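Zatthorpe folding worktable, white top – review after five months

I bought the Zatthorpe in May to replace a pine desk that had gone soft at the front edge. It gets used most days for paper cutting, gluing and small repairs, so the top matters more to me than the legs do.

Assembly took 90 minutes with the key supplied. The legs bolt on in pairs and the instructions are clear except for step four, where the drawing shows the brace upside down. Flurina Trummer had the same trouble with hers, so it isn't just my copy.

The top is smooth and bright white. It's easy to spot a dropped screw on it. Super glue comes off with a plastic scraper if you get to it the same day. Pencil wipes off. Red marker didn't, and there is still a pink patch near the back left corner after two rounds with rubbing alcohol.

The stated load is 200 pounds. I haven't gone near that, but I've leaned on it hard with a steel ruler and it didn't rock. It does sway a little side to side at full height. Tightening the lower bolts helped for a few weeks.
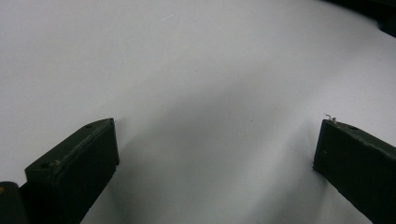 Glare is my main complaint. With a lamp directly overhead I get tired eyes after an hour, and I ended up moving the lamp to the side. A gray top would fix this, but Zatthorpe only sells white and a fake oak.

I also looked at the Leitner, which costs 125 dollars more and has a drawer. If you need storage, get that one. I have shelves already, so I didn't.

Folding works as advertised, though the catch is stiff and I wouldn't want to do it every day. Mine stays up.

Four out of five. I would buy it again at the same price.

Posted by Tullio Bellini, Tue 13 October

We use cookies to remember your settings. Accept | Manage choices

Contact | © Arnon Bench Reviews | Back to top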